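Put the Stairs Back on the Map

The visitor map handed out at Badau's central station shows 4 walking routes, each drawn as a smooth colored line through the old quarters. None of the lines carries any information about height. The city sits on a slope between the river and the Mundari ridge, and a person who follows the green route from the fish market to the upper gate will climb 432 steps without having been told that a single one exists.

I think this is a design fault, and one that affects more than sore knees. A walking map that leaves out elevation sends people to the wrong places at the wrong times, and it hides the part of the city most worth walking.

Consider how the green route is drawn. On paper it looks shorter than the blue route, which follows the tram line through Mensah and arrives at the same gate. It is shorter. It also takes most walkers longer, and the people who give up tend to give up at the same spot, the landing below the old customs house, where there is no bench, no water, and no side street leading back to the tram. From there the choice is to go on up or to retrace the whole lower flight. A contour line or a row of small tick marks across the path would have let them decide at the bottom.

The usual defense is that the map must stay simple. Visitors have a few hours, the argument goes, and a sheet crowded with symbols will not be read. I accept the general point. The current sheet, however, finds room for the outlines of parking garages, a panel on tax-free shopping, and a drawing of a ship that has not docked in Badau for years. Room is available. It has been given to other things.

A second defense is that phones have made the paper map unimportant. In the river districts this may be so. In the stair streets of Mirnonton, the walls are high and the passages narrow, and a phone's position marker will often settle on the street above or below the one the walker is standing in. When two streets lie 860 meters apart by road and one flight of steps apart on foot, that error matters. The paper sheet has no such trouble, provided it shows the flight.

There is also the question of what the stairs are. The official text treats them as a means of getting to the upper gate, which has the ticket desk and the viewing platform. I would argue that the stairs are the older and better preserved piece of work. The lower flights follow the cart ramps of the first harbor settlement. The middle flights were cut when the Mensah side was built up, and you can see the change in the treads, which become shallower and are laid in shorter blocks. The drainage channel switches from the left side to the center at the same point. A visitor who pays attention to these things can read two centuries of building in a single climb. The platform at the top offers a view of the container port.

Most of this goes unseen because the printed routes push people through the stair streets at the hottest part of the day, in one direction, uphill. Reversing the green route would cost nothing. Take the tram to the upper gate, then walk down toward the market with the light behind you. 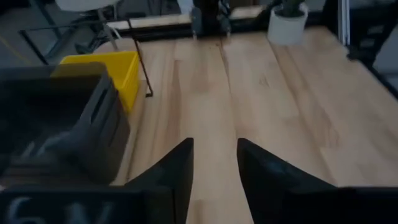

Walked downhill, the quarter makes more sense. The cisterns come before the fountains they used to feed. The house numbers run in the right order, as they were assigned from the gate. The long retaining wall in Mirnonton, easy to miss when you are facing the steps, stands directly in front of you for the whole of the third flight.

I would make three changes to the next printing. First, mark every flight of more than a few steps with ticks, and print the step count beside the long ones. Second, reverse the arrows on the green route. Third, add the two cross streets that lead from the middle landings back to the tram, so that a person who has had enough can leave without going all the way down. Both streets are public and paved. I can find no reason for their absence except that the base drawing was copied from a road map.

The cost objection has come up before. The city reprints the sheet every November in any case, and the changes involve lines and numerals on artwork that already exists. For comparison, the new aluminum signpost outside the station stands 200 meters from the nearest stair and points to none of them.

A reasonable critic might say that step counts will scare people off. Some will take the tram instead, and they should. The tram is a good one. Others will see the number, fill a bottle at the market fountain, and set out knowing what they have agreed to. Either group is better served than the walkers now sitting on the customs house landing with the map turned sideways, trying to work out which of the streets on it is the one they are in.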